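Plolside Notes: Tables and tops at the Grundenden workshop

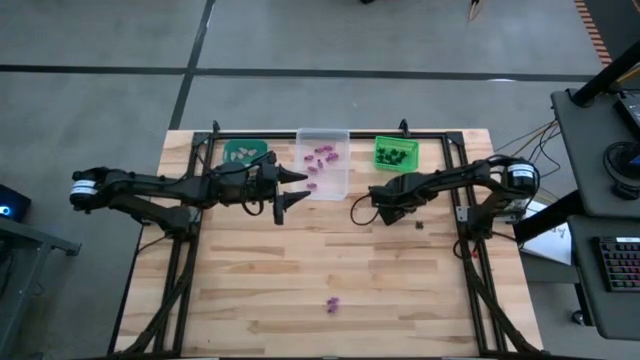 A butcher-block top in light wood, with the strips running left to right.

Jun 4, 2026

The shared workshop in Grundenden has had more questions about wooden tabletops this spring than about anything else, so this month's item is about looking after them. Most of the advice comes from Daniyal Rind, who runs the Saturday finishing bench and has been repairing kitchen and work tables in Plorholm for 13 years.

Start by finding out what finish you have. Put a few drops of water on the top and leave them for ten minutes. If they sit up in beads, the finish is still doing its job. If they soak in and leave a dark spot, the top needs oil. A top with varnish on it will bead for years and then fail in patches, usually near the sink or wherever people rest their arms. You can't fix varnish by wiping oil over it. It has to come off first.

For an oiled top, sand lightly with the grain, starting at 120 grit and finishing at 180. Going finer than that closes the surface and the oil won't go in as well. Vacuum, wipe with a barely damp cloth and let it dry overnight. Then wipe on a thin coat of oil, wait 30 minutes and take off everything that is still on the surface. Daniyal does three coats with a day between them. The underside should get at least one. People skip it, and then the top cups when the heating goes on.

Oily rags can catch fire on their own. Lay them flat outside to dry, or put them in a metal can of water with the lid on. Do not leave them in a pile in the workshop trash. We found a bag of them by the back door in April and would like that to be the last one.

Several members asked about gaps opening up between the strips. Small ones in winter are normal and mostly close again by summer. Leave them alone. If you fill them while the wood is dry, the filler gets squeezed out later and takes some of the edge with it. A gap that stays open through July is a glue failure and needs clamps. Bring the top in and we'll have a look.

Also check how the top is held down. Screws driven tight through plain holes won't let the wood move across its width, and that is the usual cause of long splits. Slotted holes or metal clips solve it. The Sönmez hardware counter keeps the clips in packs, next to the drawer runners.

The oil fund now stands at $342 after the spring sale. That covers the next order of hard wax oil and sandpaper, with a little left for new clamp pads. Members can use the shared oil for $3 a coat. Please write it in the book by the sink.

Gopinath Krishnan is taking names for the next finishing session. Bring your own gloves and an old shirt. Tops longer than six feet need to be arranged ahead of time, as we only have one pair of tall trestles and they are often out on loan. If you have the trestles now, please let Gopinath know when they're coming back.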